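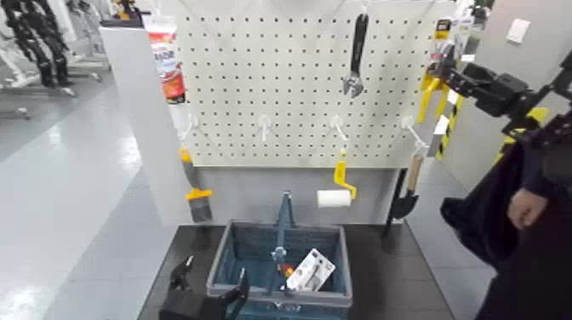 Bay 5, pegboard and counter. Wrench up top, roller, brush and trowel on the lower hooks.

HAVPORT HARDWARE - HAND TOOL AISLE
Display and counter safety check
Checked by: Dayana Tello
Date: 10th July
Copy to: Amparo Echeverri, Aníbal Condori
Mark OK / FIX / N/A. Comments short please, Amparo reads them on her phone.

1. Pegboard fixed firm to backing
OK. Pushed top and bottom corners, no give. Left side tight to the partition.

2. Hooks seated all the way in
FIX. Lower row has four, all white plastic. Second from left was bare, pulled on it and it came forward a bit. Pushed back in. Want it swapped before anything goes on it.

3. Heavy items on suitable hooks
FIX. Adjustable wrench is on a white hook near the top, jaw down. Holding fine but I dont like a wrench that high on one hook. Knee height would be boring but nobody gets it on the foot. Aníbal to decide, steel hook or move it down.

4. Sharp or pointed items
OK w/ comment. Garden trowel far right, pointed blade. Hangs low so not at face level for adults. Kids is another matter. Ask Gladys if we still have the blade sleeves from the Getness order.

5. Items clear of the counter top
OK. Roller cover sits just above it, third hook. Close though. If somebody hangs a longer one there it will rest on the counter and get filthy.

6. Brushes, rollers - condition
OK. Bristles straight, no shedding when I ran a thumb over. Brush is up against the edge of the partition, could shift one hook over once the loose one is sorted.

7. Nothing stored on top of partitions
FIX. White and red box standing upright on the top edge, left side. Same thing written up last time. Its not a shelf!! Partition is narrow and one bump sends it down on whoever is at the counter. Took it down after check, gave to Sheyla for restocking.

8. Baskets off walkways and counters
FIX. Blue-gray shopping basket on the counter in front of the board, handle up, blister pack and something small red and yellow in it. Goes back to the stack or to the register. Handle sticks up right where people reach for the hooks.

9. Neighboring display, right side
OK w/ comment. Packaged stuff on its hooks fine. Yellow-handled tool is leaning by the right edge of our board, needs hanging properly. Leaning tools slide.

10. Light switch reachable, plate intact
OK. Top right on the gray wall. No cracks, screws in. Keep tall stock away from it.

11. Counter edges and lower panel
OK. No chips or splinters. Panel under the board is solid, wiped down.

12. Price labels / load stickers
FIX. No load sticker for this board in the binder. Huamán supplied them, part 2864, pack of 50. Sheyla to look in the back office drawer first before we reorder.

13. Extinguisher access from this aisle
OK. Path clear, tag current.

ACTIONS
Loose hook, replace - Aníbal, today
Wrench, steel hook or lower - Aníbal
Blade sleeve for trowel - Gladys
Keep partition tops clear, remind evening crew - Amparo
Yellow-handled tool, hang up - done at 2000 by me
Load sticker - Sheyla

Next full check of this aisle in September with the Drornow shelving. Hook one gets looked at again before then, I'll initial the sheet.

Correction, hook TWO. Second from left.
D.T.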